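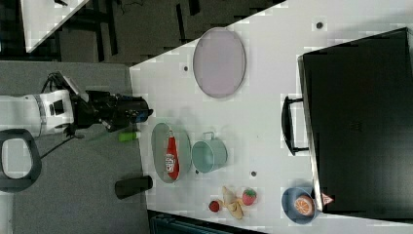 Clearing a Small Kitchen Table: What Goes Where

By Nadhirah Nair

A table that holds the dishes, the fruit and a countertop oven at the same time fills up fast. These tips are for kitchens with one work surface and not much shelf space.

Start with anything lying on its side

Bottles and cups that have tipped over go first. Stand them up or move them off the table. Check the cap on each bottle before you put it away, and wipe the neck with a damp cloth. Sauce dries hard around the threads and the cap stops closing properly.

Keep cups away from the edge. A hand's width in is enough.

Give sauces a dish of their own

A bottle of ketchup leaves a ring wherever it stands. Pick one dish you rarely eat from and make it the sauce dish. It catches drips, and you can carry the whole thing to the sink. I used a Gruvar tray for years and replaced it with an ordinary oval dish, which fits the shelf better.

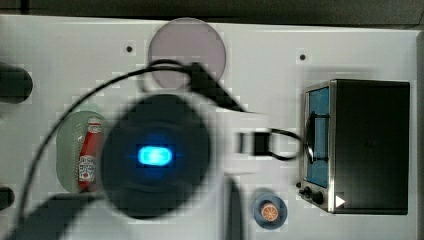 Toaster ovens need more room than most people give them. Read the manual for the clearance on your model and follow it, including the space above. The door side matters most, so keep a clear strip in front of the glass where you can set down a hot tray. Plates can stay on the same table, but a ketchup bottle on its dish belongs on the far side from the oven, as it is here, and plastic plates should never be stacked on top. My own oven is a Stovis that draws 900 watts, and the top gets too hot to touch. Empty the crumbs every 2 weeks, with the oven unplugged and cold.

Fruit in a bowl, cut fruit in the fridge

Whole fruit can sit out. Keep bananas apart from the rest if you want them to last, as they ripen whatever is next to them. A cut orange should be covered and chilled. Strawberries also keep better cold, and should be washed just before eating.

Pans and spatulas

A spatula left across a pan is fine while you are cooking. Afterward, take it off and wash it separately. Food collects in the slots of a slotted head, and an old toothbrush gets it out.
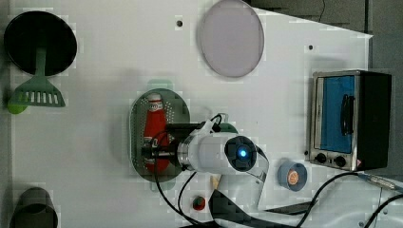

Let the pan cool before it goes in the water. A hot pan in cold water can warp, and then it rocks on the burner. Dry it with a towel and hang it up or store it flat with a sheet of paper towel on top.

Wiping down

For a white tabletop, mix a few drops of dish soap into 300 ml of warm water. Wipe once with that and once with plain water. If the top has screw holes, go over them with a dry cotton swab so crumbs don't pack in.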